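Soup is back at Haworth, and there are two wells this time

31 shares | 6 comments

The self-service soup counter at Haworth has reopened, and the lunchtime crowd could hardly be happier! After a summer of sandwiches and a long stretch of dust sheets, the corner by the far wall is serving hot food again, with a new worktop and two soups to choose from every day.

The old counter was taken out in August, when the worktop had finally given up and the single soup kettle was taking most of the morning to warm through. Regulars will remember the queue it caused. If the tomato ran out at half past twelve, that was your lot until tomorrow.

Hortensia Figueroa, who runs the kitchen, drew up the new layout herself on the back of a delivery note and had it built by Heda, the fitters who did the tea room at Pirnness. She wanted the wells sunk into the counter so people could serve themselves without reaching up and over a hot pot – something she has been asking for ever since she started.

"I'm thrilled with it," she said. "You lift the lid, you help yourself, you put the lid back. People were chatting over it on the first morning and I thought, yes, this is how it should be."

The lids and rims are stainless steel, each set in a wide brushed-gold ring, and they look very smart against the cream worktop. Every well has its own ladle, and the closed lid has a notch for the handle to poke through, so the ladle can stay in the soup.

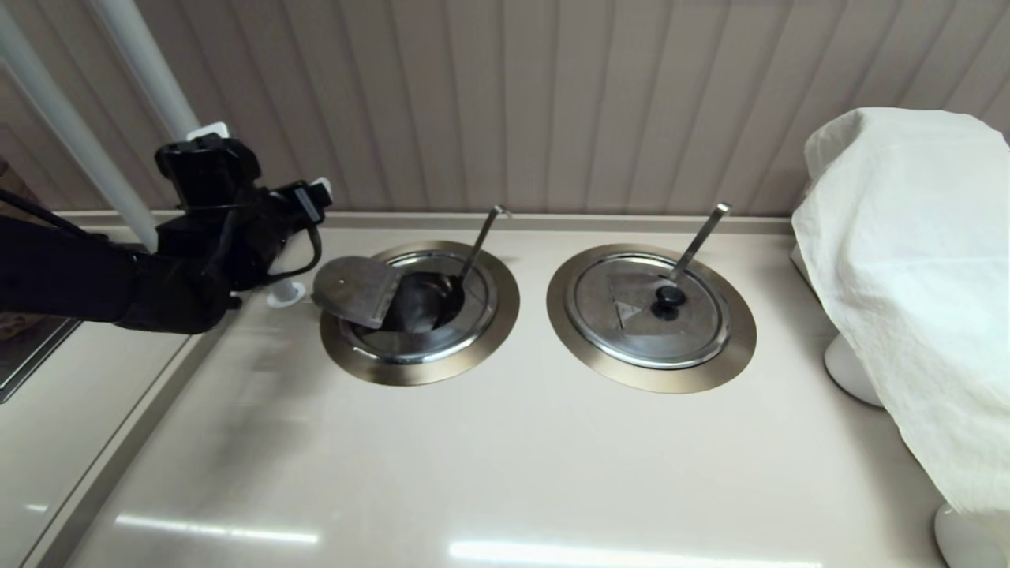
Will there always be a soup without meat? One of the soups will be vegetarian every day, and the day's choices are chalked up by the till before lunch.

The first week brought leek and potato, a very good spiced carrot, and a chicken and barley that had gone by one o'clock on its first outing. Bread comes from the Tundau bakery as before, and the seeded rolls have made a welcome return too. Hortensia is keen to hear ideas for the winter list (the suggestions box is next to the cutlery, and she does read them).

The kitchen served 899 bowls in the opening fortnight, well up on the same weeks last year, and the team has already moved on to bigger batches of stock. Bowls and spoons are on the shelf by the trays. Please bring them back to the hatch when you've finished, as there are only 200 of the new bowls and they do wander off to people's desks.

Soup is served from 11.40 until two, or until the wells are empty. A tasting lunch is planned for later in the month with 40 places, and names can be left at the till. Go early if it's the leek and potato – it really is that good.

Haworth News, November 2018 | Contact us | Back to top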